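Product News | Automation Parts

Vorkow has added the Brovach line of compact motor drives to its stock list. The drives cover light conveyor and pump duty and are supplied with a printed wiring sheet in English. We hold 30 units at the Alva warehouse, and orders placed before noon ship the same day. Larger orders, up to 300 units, are filled from the factory by August.

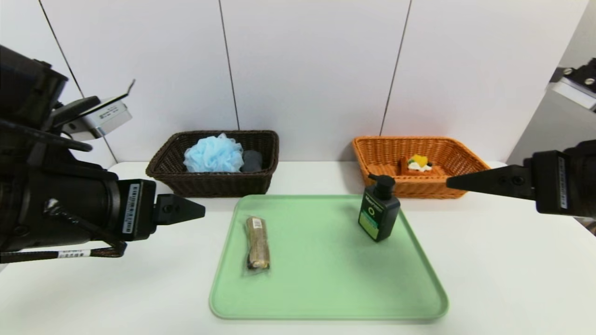

Spare keypads for the older 400 series are also back in stock under part number 532. Babar Sial handles all keypad orders and returns. Customers who pack toiletries can ask him for the settings sheet for small lines, which covers items like a pump bottle or a mesh bath sponge. Please give the drive serial number when you write. Price lists will go out to account holders with the next invoice.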